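Home Guides Cell Set-Up Shift Changes Parts Contact

Updated September, by Marietjie Tshabalala
3 comments 15 shares

Section 4. Moving a hand station over to the Idel cell

This section covers the changeover of one hand-loading station to the Idel pick-and-place cell. It is written for line leads and for the operators who will share the station with the cell. Wiring and air supply are in Section 2. Guarding is in Section 3 and must be signed off before you begin.

4.1 What changes for the operator

Before the changeover, one person picks each knob from the tray, turns it neck down, and sets it in the fixture. After the changeover the cell does the picking and setting. The operator fills trays, clears rejects, checks the first parts after every restart, and decides when to stop.

The station keeps its number, its place in the break rota, and its pay grade. Operators who had the station before the changeover have first call on the cell training. At the Motaung plant this was agreed before the guards went up, and we recommend doing the same. People there had been told two different things by two different supervisors, and it took most of a month to sort out.

NOTE: The cell is slower than a practiced hand on short runs. Do not move the hourly target until the station has completed 15 full shifts.

4.2 Rehearse the job on the screen

All new jobs are run in the Skadamis simulator first. Allow one session with the operator at the keyboard and the line lead watching.

1. Log in to the station PC and open Skadamis.
2. Load job 1884. If your part is different, copy the job and save it under a new number.
3. Set the speed to 25 percent of normal.
4. Run one pick. Stop it with the fingers closed on the part.
5. Turn the view until you can see both finger pads. Check that the part is held between them and that neither finger plate touches anything nearby.
6. Ask the operator how they would have held the part. Write the answer on the job sheet, even if nothing is changed.
7. Run the rest of the cycle. Repeat for each corner of the work surface.
8. Save the job and print the sheet.

Step 6 gets skipped a lot. On the first Witaneck line the operators knew that parts from one supplier had a flash line on the neck and would sit crooked if gripped low. The programmer did not know this, and the grip height had to be redone after the first week.

CAUTION: A clean run in the simulator does not prove the grip on a real part. Surface finish, pad wear, and air pressure all affect it. Complete 4.3 every time.

4.3 First parts on the floor

1. Clear everyone from inside the guard. Close and latch the gate.
2. Have the operator press Reset. The operator keeps the stop button within reach for the whole of this procedure.
3. Run 3 parts at slow speed.
4. Stop the cell, open the gate, and check each part for pad marks.
5. If there are marks, lower the grip setting by one step and go back to step 1.
6. If a part slips, raise the setting by one step. Check the pads for oil before you raise it a second time.
7. Run 120 parts at normal speed with the operator present.
8. Enter rejects on the job sheet and sign it. Both the operator and the line lead sign.

WARNING: Never reach through the tray slot to free a part. Stop the cell and use the gate.

4.4 Stopping and handing over

Any operator may stop the cell for any reason. No permission is needed and stops are not logged against a person. The log records the time and the job number only.

At shift change, the outgoing operator leaves the cell stopped with the fingers open. The incoming operator reads the job sheet, checks the pads, and restarts. Allow five minutes for this and do not take it out of the break.

If the cell is down for longer than one tray, go back to hand loading. Keep the hand tools on their hook at the station. Operators should hand-load at least one tray per week so the station can still run without the cell.

4.5 Changing a saved job

Grip height and approach angle can be changed by any trained operator. Speed can be changed only by the line lead. After either change, repeat 4.2 from step 3.

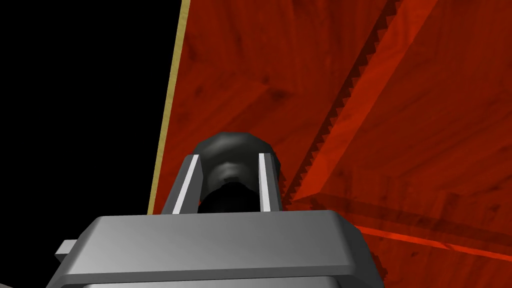 Save the changed job under a new number and keep the old one until the new one has run a full shift. Put the old job sheet at the back of the station binder.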